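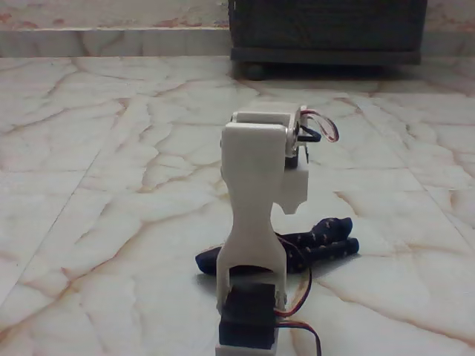 Ticket 1401
Product: Clato stone floor cleaner, bottle bought from Starach
Category: Marble, dull marks after washing
Status: Waiting for customer

Customer, 9:10
Good morning. Our floor is pale marble, polished, 8 years old. In August I changed to Clato and now I have dull marks near the balcony door. I feel nothing with the finger, but from the side, with the lamp on, I see them well. I washed again with plain water and they stayed. Is it a film or is the stone damaged?

Support, 10:32
Thank you for writing. How much cleaner do you put in the bucket, and do you rinse after?

Customer, 11:05
I put 100 ml in a full bucket. I did not rinse – the label says it is not necessary. Before, I used the Lisesley soap and rinsed always.

Support, 11:48
For a full bucket 100 ml is too much, please use one capful. Wash one small mark with warm water and a soft cloth, change the water, repeat, then dry by hand. No vinegar or lemon on marble, please.

Customer, 16:20
I did it on the mark closest to the door. It is better, but one ring remains, the size of a flower pot. The other marks I did not touch yet.

Support, 16:57
The ring can be etching, and a cleaner will not remove it. Yatsenko does polishing of small areas, the price for one visit is 289. Please treat the other marks first and write to us which ones remain.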